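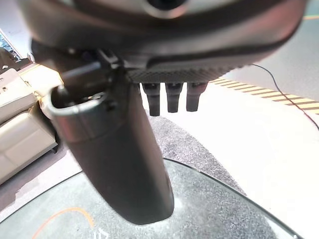
I've been taping workshop floors for years now, first my own garage and then everybody else's, and I still get more questions about floor tape than about anything else on this page. So I finally sat down to write the whole business out in one place. Most people start with plain yellow, and plain yellow is fine on gray concrete, but on a pale floor with strong light on it, it kind of melts away. The yellow-and-black diagonal stripe holds up so much better. Look at how it reads against that nearly white floor, even with a thin black cable running over the top of it! The cable shows up nicely too, and that's a good argument for a light floor all by itself. On my old brown garage paint a black cord was as good as invisible, and I have the shin to prove it.

What to tape and what to leave alone

Go easy. The first time I did this I got carried away and outlined everything I owned, down to the broom. It looked like a parking lot for elves, and after a week I'd stopped seeing any of it. Now I save the striped stuff for spots where somebody could get hurt: the edge of the step down from the kitchen, the swing of the side door, and the patch of floor in front of the table saw where you don't want a person wandering up behind you. Plain tape (white, blue, whatever's in the drawer) does for parking spots, like where the shop vac lives.

My neighbor Eulalia Fuentealba uses a single stripe across the mouth of her sewing room, where the iron cord has to cross the doorway. Her grandkids treat it like a river and jump over it. Works for me!

Getting the floor ready

You can't skip this part, and I've tried. Sweep, then vacuum, then wash with warm water and a squirt of dish soap, then rinse with clean water. Soap film will lift tape faster than dirt does. After that, let it dry overnight, even if it looks dry by suppertime. Concrete hangs on to water.

If the floor is painted and glossy, wipe just the strip you're going to cover with rubbing alcohol on a white rag, after trying a dab in a corner to be sure the paint doesn't come off on the rag. If you've got a rough ridge or a drip of old paint in the way, knock it down with a scraper and go over it with 200 grit on a block. You're only smoothing the bump, so stop when your fingertip slides across it.

Laying it straight

Snap a chalk line, but set it just outside where the tape's edge will go. Chalk under the tape is dust under the tape. I learned that one after laying the whole length of the bench wall at the garage on Holanda Street and watching it curl up like bacon.

Then:

Stick down the first few inches and rub them hard.

Pull out an arm's length of tape and hold it just above the floor. Sight down it to your chalk line, and lay it in one go. Don't stretch it — stretched tape spends the rest of its life trying to shrink back.

Press from the middle outward. I use a wallpaper seam roller. Before I had one I used a soup spoon, and the back of a spoon is still pretty good for the ends.

Cut with a sharp knife, and round off the corners with scissors if the end is going to sit out in the open. Square corners are where the peeling starts.

Stay off it for the evening if you can. I put a chair at each end, and then I walk around the chairs and step on it anyway, but I mean well.

Cords and cables that have to cross

The best place for a cord is up the wall or overhead, and I'd look at that first. A couple of screw hooks in the rafters cost next to nothing. When a cord really does have to go across the floor, cross at a right angle, take the shortest path, and leave a little slack at the tool end so it isn't pulled tight like a trip wire.

Please don't tape straight over a power cord to hold it down. It gets gummy and it hides any damage, and the tape wears through right on top of the cord. Use a proper rubber cord cover and put a striped band along both sides. I keep mine two inches back from the cover so I can lift it to sweep. And a cord that's only out for one job gets coiled and hung up when the job's over.

Which roll to buy

Joaquín Rivadeneira at the Tundstead hardware counter put me on to the Parkier floor roll, and I've stuck with it (sorry). It's stock number 3714 on his shelf, if you happen to shop there. Anywhere else, look for vinyl that's sold for floors. The cheap barrier ribbon with the same stripes has no glue at all, and I've seen more than one person bring it home by mistake. Ordinary packing tape in bright colors goes slick underfoot and tears into confetti when you want it up.

Getting it off again

Warm it with a hair dryer, lift a corner with a plastic putty knife, and pull low and slow, back along itself. Old tape that's gone brittle will fight you. For the glue that stays behind, rub in some cooking oil, leave it 15 minutes, scrape, and then wash with dish soap until the floor squeaks. Wash it twice if new tape is going down in the same place.

Penton asked in the comments on the pegboard page if you can do all this over linoleum. You can, but try a short piece somewhere under the fridge first and leave it a couple of weeks. Mine pulled up clean. My sister's took a little of the shine with it, and she brings it up every Thanksgiving.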